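Häufige Fragen zur Zentralspülküche Unden

Stand der Angaben: September. Für Fragen, die hier nicht behandelt werden, steht die Disposition zur Verfügung (Kontakt über das Kundenkonto).

Was leistet der Mietgeschirr-Service von Gruseo?

Gruseo vermietet Geschirr, Kochgerät und Servierteile an Vereine, Kantinen und private Veranstalter. Die Ware wird ungespült zurückgenommen und in der Spülküche in Unden gereinigt, getrocknet und geprüft. Der Katalog umfasst 2.996 Positionen, davon sind 2.021 ganzjährig verfügbar. Die übrigen Artikel werden saisonal eingelagert und müssen angefragt werden.

Wie lange ist die Mietdauer?

Ein Mietzeitraum umfasst drei Kalendertage: Anlieferung, Nutzung, Abholung. Der Sonntag wird nicht berechnet, sofern an diesem Tag weder geliefert noch abgeholt wird. Verlängerungen sind bis 15 Uhr am Vortag der vereinbarten Abholung im Kundenkonto einzutragen. Spätere Meldungen werden als neuer Mietzeitraum abgerechnet.

Muss das Geschirr vor der Rückgabe gespült werden?

Nein. Speisereste sind zu entfernen, Flüssigkeiten auszugießen. Vorspülen mit Haushaltsreiniger ist nicht erwünscht, da Tensidreste in der Bandspülmaschine zu Schaumbildung führen. Eingebrannte Rückstände in Töpfen und Gastronormbehältern gelten bis zu einer Fläche von der Größe eines Handtellers als normale Verschmutzung.

Welche Teile sind maschinenfest?

Porzellan, Hartglas und Edelstahl durchlaufen das Standardprogramm. Kunststoffteile werden in einem getrennten Programm mit niedrigerer Temperatur im Klarspülgang gereinigt. Teile mit Holzgriff, unbeschichtetes Gusseisen und Messer mit genieteten Heften werden von Hand gespült. In der Artikelliste sind sie mit dem Kürzel H gekennzeichnet. Für H-Artikel fällt je Stück eine Reinigungspauschale an, die auf der Rechnung gesondert ausgewiesen wird.
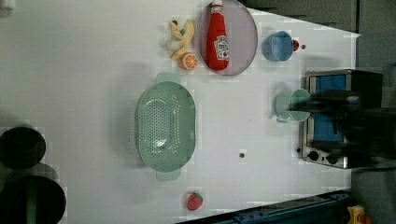 Wie sind die Transportkisten zu packen?

Jede Kiste trägt an der Stirnseite eine Packliste. Die Rückgabe erfolgt in derselben Zusammenstellung wie bei der Anlieferung. Teller stehen hochkant im Einsatz, Gläser mit der Öffnung nach unten. Siebe und Schüsseln werden nach Größe ineinandergestellt, sofern die Griffe nicht verkanten. Besteck wird unsortiert in die graue Kiste gegeben. Das zulässige Gesamtgewicht je Kiste beträgt 29 kg. Überschreitet eine Kiste diesen Wert, kann der Fahrer die Mitnahme ablehnen.

Kann ich eigene Lebensmittel oder Einwegartikel mit zurückgeben?

Nein. Flaschen, Gewürze, Servietten und Alufolie sind vor der Abholung aus den Kisten zu nehmen. Was dennoch mit der Rücklieferung eintrifft, wird am Wareneingang aussortiert und aus hygienischen Gründen entsorgt. Eine Rücksendung ist nicht möglich. Ausgenommen sind persönliche Gegenstände wie Schlüssel oder Schmuck. Sie werden erfasst und vier Wochen aufbewahrt.

Wie wird Bruch abgerechnet?

Maßgeblich ist die Zählung am Wareneingang in Unden. Für jede Position ist im Katalog ein Wiederbeschaffungswert hinterlegt. Abplatzungen am Rand gelten als Bruch, Kratzer in der Glasur und Metallabrieb nicht. Bei Aufträgen mit mehr als 106 Teilen bleibt ein Stück je Kategorie kostenfrei. Widersprüche gegen die Zählung sind innerhalb von fünf Werktagen schriftlich einzureichen. Bis zum Ablauf der Frist werden beschädigte Teile zurückgelegt und können vor Ort besichtigt werden.

Was ist das Programm Drundis?

Drundis ist die Bestandssoftware der Spülküche. Kunden haben lesenden Zugriff auf ihre eigenen Aufträge und sehen dort den Status der Rücknahme: eingetroffen, gezählt, gespült, freigegeben. Zwischen „eingetroffen“ und „gezählt“ vergehen im Regelfall zwei Werktage. Die Kaution wird erst nach dem Status „gezählt“ erstattet. Eine Statusabfrage per Telefon beschleunigt den Vorgang nicht.

Gibt es einen zweiten Standort?

Ja, in Zamudio. Von dort werden ausschließlich Großküchen beliefert. Abholungen durch Privatkunden sind nur in Unden möglich, werktags von 7 bis 16 Uhr an Rampe 2. Bitte die Auftragsnummer bereithalten.

Wer ist bei Allergenfragen zuständig?

Ignacio Collado, Abteilung Hygiene. Auf Anfrage wird ein Reinigungsnachweis für den jeweiligen Auftrag ausgestellt. Er enthält Programm, Temperaturverlauf und Chargennummer des Reinigers. Eine Garantie auf Allergenfreiheit ist damit nicht verbunden.

Kann ein Auftrag storniert werden?

Bis sieben Tage vor Anlieferung kostenfrei, danach werden 50 % des Mietpreises berechnet. Ab dem Zeitpunkt der Verladung ist der volle Betrag fällig. Teilstornierungen werden wie Stornierungen behandelt, bezogen auf die betroffenen Positionen.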